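## 4. 軽食コーナーの棚を設置する

この章では、二段の木製棚を床に据え、飲み物と菓子類を並べ、翌朝もまだ棚らしい姿でいてもらうまでの手順を説明します。棚の組み立ては第3章で終わっているものとします。終わっていない方は第3章へお戻りください。ネジが余った方も、やはり第3章へお戻りください。

### 4.1 始める前に

用意するもの:

- 組み立て済みの棚(二段)
- 乾いた布と、固く絞った布を一枚ずつ
- フェルト脚シール(付属の袋に入っています。袋を捨てた方は各自で調達)
- 油性ペンと白いラベル
- 並べる予定の軽食

作業時間は30分を見込んでいます。このうち組み立て済みの棚を運ぶ時間はわずかで、大半は「どこに置くか」についての話し合いに消えます。意見が割れたときは、当日の当番が決めてください。当番の決定に不服がある場合は、次の当番に立候補できます。

> **注意**
> 棚は必ず2人で運んでください。ひとりで持ち上がる重さではありますが、前が見えません。

### 4.2 置き場所を決める

1. 床の上を固く絞った布で拭き、続けて乾いた布で拭きます。木目の床は汚れが目立ちません。目立たないだけで、フェルトの裏にはしっかり付きます。
2. 脚の裏四か所にフェルト脚シールを貼ります。一度貼ったものをはがして貼り直すと粘着が落ちるので、迷うのは貼る前に済ませてください。
3. 棚を壁ぎわに置きます。壁にぴったり付けず、指が一本入る程度のすき間を残します。落ちたストローを拾うためのすき間です。
4. 棚の角を軽く押し、がたつきがないか確かめます。がたつく場合は、棚を少しずらしてからもう一度押します。それでもがたつく場合は、フェルトを一枚重ねます。折りたたんだ紙ナプキンをはさむ方法は、ギンドゥリス棟で一冬試した末に廃止されました。

> **補足**
> 直射日光の当たる窓ぎわは避けてください。チョコレートのかかった菓子が、袋の形をした別の菓子になります。

### 4.3 上の段:飲み物と要冷蔵でないデザート

上の段は手が届きやすく、人気があります。したがって、散らかるのもこの段からです。

1. ふた付きの紙コップは左に寄せ、ロゴを手前に向けて並べます。向きをそろえる実用上の理由は特にありませんが、そろっていない棚は、なぜか昼までに半分になります。
2. 中身の入ったコップを置くときは、ふたが縁の全周ではまっているか指でなぞって確かめます。はまった音がしただけで安心しないでください。音は片側だけでも鳴ります。
3. カップ入りデザートのパックは、コップの右側に置きます。冷蔵の表示があるものは冷蔵庫に入れ、この段には置きません。表示を読むのが面倒なときは、読んでください。
4. コップのふたの上には何も積まないでください。サリム・シミュ案の「二階建て方式」は、二階が一階に合流したため採用を見送っています。

### 4.4 下の段:瓶と箱

1. ガラス瓶は下の段に置きます。瓶どうしは触れていてもかまいませんが、棚の前縁からはみ出さないようにします。
2. ラベルは正面に向けます。文字が薄れて読みにくくなった瓶には、油性ペンで中身の名前を書いた白いラベルを貼り足します。「いつもの」と書かないでください。いつものが何であるかは、書いた本人しか知りません。
3. 菓子箱は瓶の隣に置きます。背の高い箱は奥、低い箱は手前が原則です。奥の箱を壁や側板に立てかけてもかまいませんが、手前の箱を奥の箱に立てかけると、奥を取った人が手前も受け取ることになります。
4. 開封した箱は、ふたを内側に折り込みます。空になった箱を棚に戻す行為については、4.6をご覧ください。

> **注意**
> ガラス瓶を上の段に移さないでください。見栄えがよいのは認めます。

### 4.5 並べ終わった状態の確認

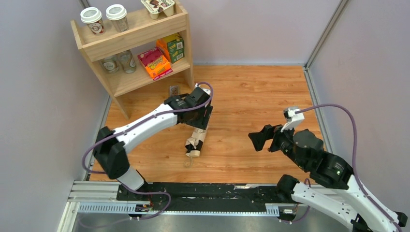 **マブイ館運営 備品・軽食班(発行)**

上の段には、ふた付きの白いコップが2個。下の段には、左寄りに瓶が並び、その隣に菓子の箱が続きます。オレンジとピンクの箱は傾いていますが、緑と黄色の箱が後ろに控えている配置なら、この程度の傾きは合格とします。全部を定規で当てたように直すと、次の人が遠慮して何も取らなくなります。

確認は次の順で行います。

1. 上の段のコップが前縁から落ちそうになっていないか。
2. 瓶のふたが閉まっているか。手で軽く回して確かめます。
3. 箱の正面が、歩いてくる人に見えるか。
4. 棚の脚のまわりに、小物が落ちていないか。床に平たい札のようなものがあれば拾い、棚のものか壁のものかを調べます。ベージュの小さな板は木目の床でも意外に見逃されます。持ち主がわからなければ、事務室の缶へ入れてください。缶の中身については、備品・軽食班も全容を把握していません。

### 4.6 日々の補充と片付け

- 補充は朝に行います。新しいものを奥へ、古いものを手前へ。逆にすると、奥で長老が育ちます。
- 飲みかけのコップには名前を書きます。名前のないコップは、夕方の片付けで中身を捨てます。抗議は受け付けますが、中身は戻りません。
- 空き箱はつぶして古紙へ出します。空のまま棚に戻した方は、次回の補充当番です。これは罰ではなく、当番表の第2項に定める通常の手続きです。
- 棚板は週に一度、品物を全部下ろして拭きます。品物を横へずらしながら拭くやり方では、輪染みがひとつずつ隣へ引っ越すだけです。
- 白木の棚板に濡れた布を置いたままにしないでください。跡が残ります。

### 4.7 困ったときは

**棚が傾いて見える**
まず床に近い高さから見直してください。立ったままの目は、わりと嘘をつきます。それでも傾いているときは、4.2の手順4へ戻ります。

**瓶のふたが開かない**
乾いた布を当てて回します。開かないときはエリック・ワウェルを呼んでください。開いたときも、ときどき呼んであげてください。

**箱がいつも同じ方向へ倒れる**
中身が片側に寄っています。箱を一度立てて軽く振り、戻します。割れやすい菓子の箱は振らず、手で中を直します。

**補充したはずの菓子がない**
補充記録を確認してください。記録があって菓子がないときは、菓子は役目を果たしています。

**棚板から釘やネジの頭が出てきた**
その段の使用をやめ、品物を全部下ろしてから内線856へ連絡してください。コップの底で叩いて戻そうとしないこと。

### 4.8 棚を移動するとき

1. 品物をすべて下ろします。「短い距離だから」と載せたまま運ばないでください。瓶は距離を測ってくれません。
2. 2人で側板の下側を持ちます。棚板を持つと抜けることがあります。
3. 引きずらずに持ち上げて運びます。床に傷をつけた場合は、内線856へ申し出てください。棚をその上に置いて隠す方法は、すでに全員が知っています。
4. 移動先で4.2の手順1からやり直します。フェルト脚シールは新しいものに替えます。

棚板の交換については第9章を参照してください。交換用の棚板を注文するときは、段の位置(上または下)を必ず書き添えてください。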